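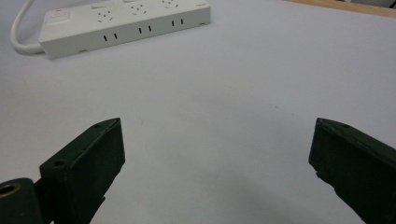
January, bench notes, power strips, continued. Started on the multi-standard type at 2 p.m. after finishing the Durby units. Purpose is the same as before: decide which strips stay in service at the benches and which go to the spares shelf. The outlets on this type take several plug patterns, so each one has to be tried with every plug we stock. The three pairs of narrow slots along the side face need a separate line on the sheet, as the Durby form has no field for side openings. I have written them in under "body" for now. The rocker switch is on the top face at one end and has a reddish mark on it, so the column "switch marking" can be filled in.

Order of work, same for every strip:
Unplug at the wall and from any load.
Look over the cord from plug to body, bending it lightly by hand every few inches.
Check the cord entry for play.
Work the switch 30 times with no load.
Continuity, line and neutral, switch on, then switch off.
Continuity, ground, switch in both positions.
Insert and withdraw each plug type in each outlet and note the grip as firm, fair or loose.

Results so far. Eight strips done, two set aside. One of the two (Munthorpe, old stock) has a loose grip on the flat-blade plug in the end outlet. The other is a Zelenák with an intermittent neutral when the cord is flexed at the entry. Cut the plug off the Zelenák and tagged it. The Munthorpe can be opened to look at the contacts, but I do not expect to find parts for it.

Meter leads are getting tired. Readings on the ground path wandered by some 11 percent until I changed the clips. Repeated the last strip with the new clips and kept only the second set of values.

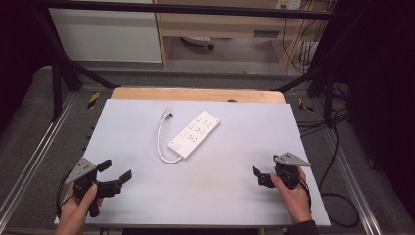
Does the switch have to be on for the ground check?
Ground should read through in both positions, so check it with the switch on and again with it off, and write down both readings.

Nadège Besson asked for the Jostatau strips to be entered on the same sheet. They have no switch, so leave those columns blank and do not enter a zero. Cord length is to be measured from the body to the face of the plug. The earlier entries were measured to the tip of the pins and need correcting.

Still open: plug adapters, labels for the spares shelf, new clips for the second meter.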